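Search this site
Enter keywords
6 min read

How to season and set a table for a share-plate dinner at home

A share-plate dinner is easier to run than a plated one, but it needs some sorting out before anyone sits down. This page covers the serving ware, the layout and the order of service. It assumes one table, one cook and a home kitchen with an ordinary oven.

Choose the number of dishes first

Plan on 5 dishes for six people. That includes bread and anything you bought ready to eat. Fewer than that and people start rationing themselves, and with more you will be at the stove all night. Two of them should be cold and finished before lunch. One can be a tray bake that sits in a low oven. The remaining two can be cooked to order.

Write the dishes on a sheet of paper and put the name of the serving piece beside each one. Do this the day before. If two dishes want the same bowl, you still have time to borrow one or change the menu.

Sort the serving ware

Pull everything out of the cupboard and group it by depth. You need flat pieces for things that are picked up or sliced, shallow bowls for salads and grains, and deep bowls for anything with sauce. Our own set is a mix of Guillot seconds, a few Brevlow pieces and odds and ends from the op shop in Prirness. Matching doesn't matter much. Capacity does. A 1000 mL bowl holds a side salad for six with enough room to toss it. Check with a measuring jug and tap water, and fill to a finger's width below the rim, as you will never serve it brim full.

Wash and dry anything that has been sitting since last October. Dust settles in the foot ring as well as the well, so turn each piece over.

Season the cold dishes late

Salt draws water out of cucumber, tomato and cabbage. Dress the cold dishes no more than fifteen minutes before serving, and hold back a third of the salt until you have tasted them on the platter. Beans and lentils are the exception. Dress them while warm, leave them on the bench until they cool, then cover and refrigerate. Take them out of the fridge a little before you serve, and taste again for lemon.

Lay out the table

Put the empty serving pieces on the table in the afternoon, before cutlery or glasses. Start with the largest and leave a clear strip in front of every seat for a dinner plate. Keep tall things towards the ends so people can see each other and reach across the middle.

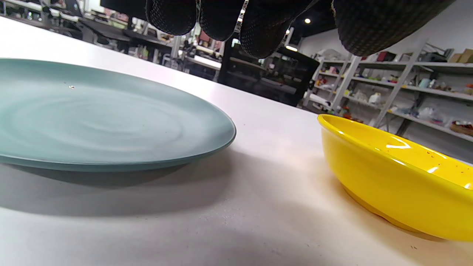 Colour helps people find things once the table gets busy. Give each kind of food its own piece and keep to it all night, refilling the same one when it runs low. A pale teal plate and a bright yellow bowl are hard to mix up on a white tabletop, even for a guest who has been told only once which one holds the dish with nuts in it. The flat plate suits flatbread, sliced meat or grilled zucchini, and the bowl takes whatever would slide off it. If your ware is all one colour, use differently coloured napkins underneath.

Order of service

Bread and the cold dishes go out at 7 pm. Bring the first hot dish when the bread is half gone, then the tray bake, then the last one. Clear an empty piece before you put down another. Put a spoon or tongs in every dish, including the ones people will probably eat with their hands.

Leftovers

Get cold food back into the fridge as soon as people stop eating. Scrape dressed salads into the compost, since they won't be any good tomorrow. Tray-bake vegetables keep well and can go into a frittata.

The Festby lidded tubs we use stack neatly, but the lids warp on the bottom rack of the dishwasher. Wash them on the top rack or by hand.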